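ロボットに手を添えて教える:片付け作業のデモ収録手順

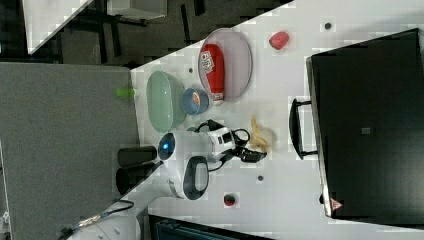

デモは何本録ればいいのか?

皿に物をひとつ載せるだけの作業なら、100本で動きらしきものが出て、300本で人に見せられるようになります。3000本録れば立派ですが、その前に録る人の腰が立派でなくなります。

以下はCestierの作業台で使っている手順です。アームを直接つかんで動かす方式(手添え)と、離れた席から操作する方式(遠隔)の両方に触れます。

1. 課題を一文で書く
「ケチャップのボトルを皿に置く」。これで十分です。「食卓をいい感じにする」と書いた日は、いい感じとは何かの議論で午前が終わりました。

2. 物を置く
皿、ボウル、カップ、果物あたりを台に出します。開始位置は毎回ずらしてください。几帳面な人ほど同じ場所に戻したがり、几帳面なデータからは、その位置でしか働かないロボットが育ちます。トースターのような大きくて動かない物は端に寄せ、収録が終わるまでそのままにします。

3. 重力補償を入れる
手添えの場合、Skultixの画面で「フリー」を選んでから関節の近くを持ちます。グリッパーの先だけを引っ張ると、肘が思いもよらない方向へ逃げます。ケーブルの輪が手首に巻きつく向きには回さないこと。手首が一周したら、来た道を戻ります。

4. 遠隔なら、まず10分遊ぶ
Bepariの操作レバーは最初の10分がいちばん下手で、その10分がなぜかいちばん丁寧に保存されます。録画ボタンを押さずに練習してください。奥行きの感覚がつかめてきたら本番です。

5. 一本録る
近づく、開く、つかむ、持ち上げる、運ぶ、置く、離れる。速さは普段の自分の半分くらい。途中で考え込んではいけません。人間が迷って止まった2秒を、ロボットは作法として忠実に覚えます。うちのモデルはしばらく、つかむ前に必ず黙祷していました。

6. 失敗の扱い
落として、そのまま拾い直せたなら残します。回復の動きは貴重です。台の外まで転がった物を追いかけた回は捨てます。手添えの場合は、自分の腕がカメラをふさいだ回も捨てます。

7. ラベルを付ける
Josoに取り込み、成功・失敗・保留のどれかを選びます。保留は便利なので増えます。先月の分を開いたら285本がまるごと保留になっていて、付けたのは私でした。その日のうちに付けてください。

つまずきやすいところ

・つかむ力が強すぎる:柔らかい物は閉じ幅の下限を先に決めておきます。バナナは一度つぶすと、その後のデモに違う果物として出演することになります。
・横倒しのボトル:胴の真ん中を狙います。キャップ側を持つと、運ぶ間に傾きます。
・小さい物を見失う:いちごは上からのカメラでは見えても、手首のカメラではグリッパーの陰に入りがちです。近づく角度を少し寝かせてみてください。
・同じ人が録りすぎる:癖が移ります。二人以上で交代し、手添えと遠隔のデータは別のフォルダに分けておきます。

学習にかける前に、20本ほどを倍速で見返します。退屈ですが、開始位置の偏りはここでいちばんよく見つかります。偏っていたら手順2に戻ってください。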